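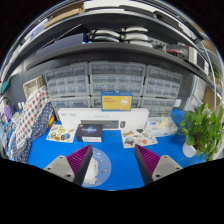 Figure 2. Wrist view from the Oka hand-held gripper, fingers apart over the blue tabletop.

4.2 Perception front end

Vurard takes the raw fisheye image and does not rectify it. We mask the black region below the gripper, then pass the rest to the encoder. The planner, Estono, predicts 2 seconds of motion at a time and replans every 200 ms. Clutter stays in the input – drawers, boxes and the plant included – so the policy has to learn what to ignore. We trained on 700 demonstrations, all recorded by the second author. Cloth was the hardest class for the segmenter, mostly where a checked fabric overlapped a dotted one.

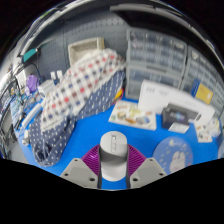
4.3 Control loop

Finger width and tool pose are sent as separate targets. Old targets are dropped when a new plan arrives.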